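Dellari Bistia hand-held gripper pair: the review, with receipts

Sep 3, 2026
5 min read

We bought the Bistia in the spring out of the equipment line of a small automation budget, on the theory that it would be cheaper to teach a robot with hand-held grippers than to keep booking time on the robot. The theory has mostly held up. The spreadsheet has had a harder time.
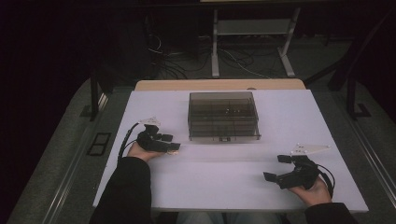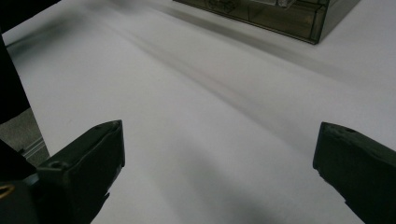 Dellari lists the pair at $1,589, and the first thing to know when you put that in a purchase request is that it covers the pair and very little else. You get a left unit, a right unit, a cable for each and one set of fingers. You don't get the table, the recording computer, the extra storage or anything to pick up. The fingers are the part I'd budget for first. They are angular dark blocks with squared-off tips, and a look at the edges, with their small chips and ragged spots, should tell a purchasing department all it needs to know about the word "consumable." A replacement set is $177. We put zero sets in the original request. I would put two, and I would put them on the same line as the grippers so they can't be cut separately by somebody with a highlighter.

Now for the good part. The units are comfortable in the way a decent cordless drill is comfortable, meaning you notice them after lunch. Each has a small white plate on top, and you learn quickly not to set a unit down on it. The grip suits medium hands. Shufen Fang, whose hands are small, put tape around hers and has had no complaints since. Deming Yan, whose hands are enormous, has had several, and I've stopped writing them down.

Setup took me 47 minutes on the first day, with the manual open. The manual is translated from something, possibly another manual. The calibration chapter refers you to a figure in the appendix, and the appendix refers you to the calibration chapter. Once calibrated, though, ours have stayed calibrated through being moved from room to room on a cart with one bad wheel, and I can't say the same for anything else we own.

The cables are my main gripe. They're fine when you work in the middle of a table and get in the way as soon as you reach. Two-handed jobs, such as holding a box with one gripper while working the latch with the other, mean thinking about where the slack goes before you think about the box. Dellari sells a wireless version. I asked for a quote and then went for a walk.

Small parts are the other weak spot. The finger tips are broad, and for lids, tabs and boxes that's what you want. For loose screws you'll be chasing things across the tabletop like a man trying to pick up a dime in ski gloves. If small parts are your whole job, look at the Wei narrow-tip units. Shengli Xiong used a pair at his last shop and liked them, but they want their own software, and that's a second license to explain to finance.

We also tried a demo of the Drornness, which costs less and feels like it. The trigger on the loaner stuck on the second morning. The sales rep said it would loosen up with use. I admire that as a sales position and I'd like to see it applied to elevators.

A few planning notes for anyone writing the request this quarter:

Order the fingers with the kit. Bought alone they ship from a different warehouse and took us long enough that we spent most of a week taking turns with one good set.

Get the table right first. Ours has a plain white top, and it was the best cheap decision in the project. It shows shadows from whatever is overhead, so sort out your lamps before you start recording and then leave them alone. Yiran Cai moved one to read a datasheet, and we redid an afternoon.

Budget for people. The hardware is a one-time cost and the operators come in every day. One person can do maybe half a day of this before the quality goes, so plan on two people swapping. My first plan had one operator doing full days, and it looked wonderful right up to the first Tuesday.

Leave a little for cable ties. I mean it. Buy the big bag.

Support has been decent. I wrote to Dellari twice, once about the appendix and once about a connector, and Dagim Mekonnen on their side answered both the same day. The connector was replaced free. The appendix is, I'm told, under review.

Would I buy the Bistia again? Yes, with spare fingers and with a straight face in front of the budget meeting. It's sturdy where it needs to be, it has cost us less than robot time would have, and new people get the hang of it before their coffee goes cold. I'd take off a star for the cables and half of one for the manual. Three and a half out of five – four if they ever fix that figure.

Get our equipment reviews by email. One message a month, unsubscribe whenever you like.

Related reviews
Rolling equipment carts, ranked by worst wheel
What to ask before you sign a robot lease
Drornness demo unit: two days, one sticky trigger
Overhead lamps for small work cells
How we wrote a spare parts budget and then used it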